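Review: Gutham, a suturing policy that learns from the wrist
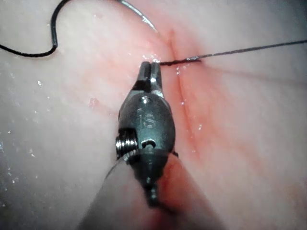

Jaws at the thread, left side of the incision.

Gutham is a method for teaching a surgical robot to stitch by copying people who already can. The authors have put out the paper, the code and the trained weights, and I have spent most of October with all of it. My electricity supplier sends thanks.

The idea is simple enough. Older systems such as Tukberg watch from overhead and lose sight of the thread the moment the tool gets in the way. Gutham adds a view from close in by the wrist, trains on 113 demonstrations and predicts short bursts of movement, which it then corrects as it goes.

Results: 60 per cent of stitches finished without help, against a good deal less for the overhead view alone. I got close to that with the supplied weights. Training my own took 6 days and two restarts, the second of them my fault.

Grumbles. The setup notes assume you already own the Trono calibration kit and enjoy using it. Loose loops of dark thread still confuse the thing, and it will now and then regrasp the same bit of suture with great confidence. Knots are left for "future work", a place that must be getting crowded.

Good for labs with patience and a decent graphics card. If you just want a baseline by teatime, Santoro installs in one go and does less.

Score: 3 out of 5, with the extra half withheld until someone fixes the config files.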